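Plemach swap shop gets its Tuesdays back

I popped into the Plemach swap shop this week and the news is good – it's staying open. The lease on the old Iltov building has been renewed, and the Tuesday session is coming back in May after a long winter off.
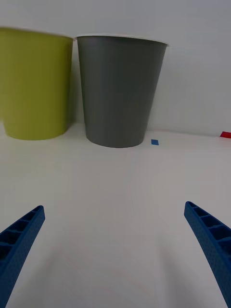
Yellow-green and dark grey, side by side.

Sarahí Escobedo, who runs it, told me 178 households have signed up so far (I'm one of them, and I've got far too many lamps to show for it!). You bring up to 12 things and take home what you like.
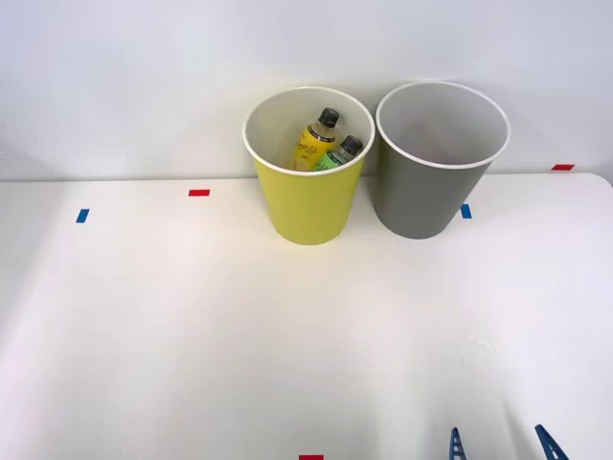

A pair near the back of the white table.

The Liew Street bus stops right outside, every 20 minutes, so you don't need a car unless you're after a wardrobe.
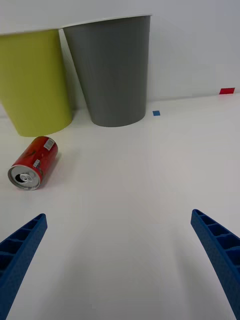

Blue fingers, angled inward.

Clyde Baptiste will be mending toasters and kettles again too. He fixed mine last year and wouldn't even take a biscuit for it. 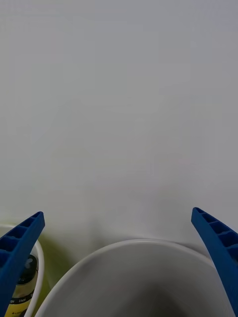 Doors open at 2 and they'd love more children's books – the Toline school lot cleared the shelves last time. I'll be there with the lamps.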